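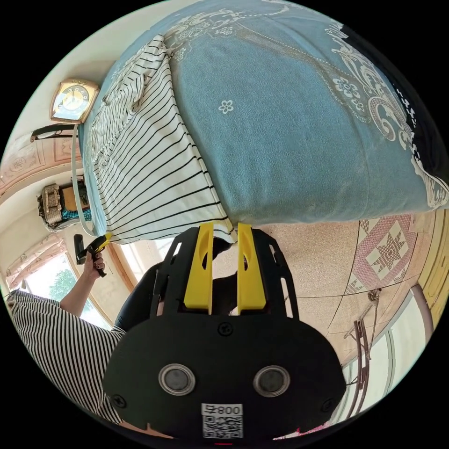
Why does a blanket keep you warm?

Climb under a blanket on a chilly night and wait a minute. Cozy, right? You might think the blanket is making heat, like a tiny oven. It isn't! The heat comes from you.

Your body is warm all the time, day and night, and that warmth is always trying to drift off into the room. A blanket slows it down. Between all those fibers are little pockets of air, and heat has a hard time getting through air that stays still. The fluffier the blanket, the more air it can hold.

Folding is fun to think about, too! Fold a blanket in half and you have two layers. Fold it again and you have four. Once more makes eight - and now you have a thick, squashy bundle that is great to lean on.

Try it yourself

Fill two cups with warm tap water (ask a grown-up to help). Wrap one in a folded blanket and leave the other one bare. Wait 20 minutes, then dip a finger in each. Which one feels warmer?

Solange Baudry's class tried it in April with a wool scarf, and they want to test a sock next!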